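Thin objects and the approach height problem

Mar 3, 2021

The Tang policy has been failing on flat objects since we moved to the wider fingers, and I finally separated the causes. Notes follow, mostly so I can find them again.

Setup first. Demonstrations are collected with a hand-held gripper carrying its own camera, and the policy is trained on those views plus finger width. The training set has 1578 demonstrations, all recorded at the Jiltdale bench. Object classes range from mugs down to coins and washers. Anything tall enough to be pinched from the side is fine. Anything that lies nearly flush with the table is not.

The original assumption was that the policy lost track of small objects late in the approach. That predicts lateral error, and lateral error is small. Going through the logs, the fingers straddle the object correctly in most failures and then close above it. Height is the problem.

Two things feed into it. The first is the demonstrations. When I pick up a flat object by hand, I let the fingertips touch the table and drag them inward until they catch the rim. The tool flexes slightly and my wrist absorbs the rest. The recorded trajectory contains the motion but no contact force, so the policy sees a path that stops at table height, give or take the tracking noise. The second is viewing angle. At a low, oblique angle a plain surface gives the network very little to judge distance by. 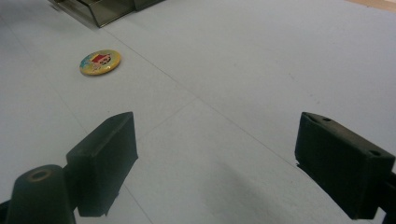

Round badge on the gray surface, fingers open, badge not yet between them.

For the test I ran 40 trials per condition on flat objects only. Baseline closed on the object in 20. Adding a height offset to the final segment of each demonstration, so that the commanded path ends slightly below the surface, brought that to 26. The arm runs in a compliant mode, so the offset turns into light contact pressure. Retraining with Vukuvis augmentation on the surface texture made no difference I would defend at this sample size.

The offset is a patch — it depends on stiffness settings and will need retuning on the Ullari arm. A contact flag in the recordings would be cleaner. I have a thin pressure pad that fits behind one fingertip, and the next batch of demonstrations will be recorded with it.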